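**Dekthorpe Komix** is a women's basketball club from the mill town of Dekthorpe, and one of the liveliest small clubs in its league. The team plays at the Tornivell, a brick hall with 1,922 seats and a roof so low that high-arcing shots have been known to brush the banners!

## History

The club began as a factory side and took its present name from the comic-book shop that paid for the first uniforms. It spent its early seasons near the bottom of the standings, then surprised everyone with a 20-game winning streak that carried it to the league final. The deciding game was moved to a larger arena and drew 2,933 fans, still the club record.

## Style of play

Komix teams press full court from the opening tip and shoot early in the clock. Its best-loved play, the Lò, is a quick give-and-go along the baseline that ends in a reverse layup. When it works (and it works a lot), the whole hall is on its feet.

## Supporters

Home games are loud from warm-ups on. Fans drum on the wooden seat backs during free throws, and the club dresses for the occasion too: May home games are denim nights, a tradition dating from the first playoff run, with jeans worn in every row of the stands. 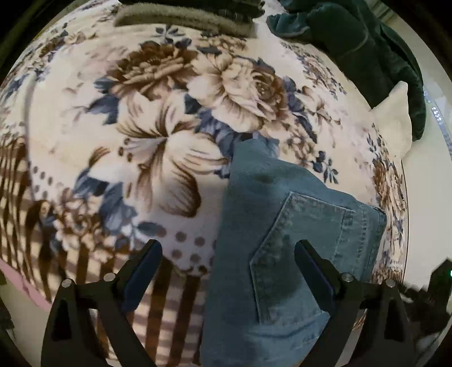

## Colors and crest

The home uniform is orange with black trim. The crest shows a mill chimney inside a speech bubble.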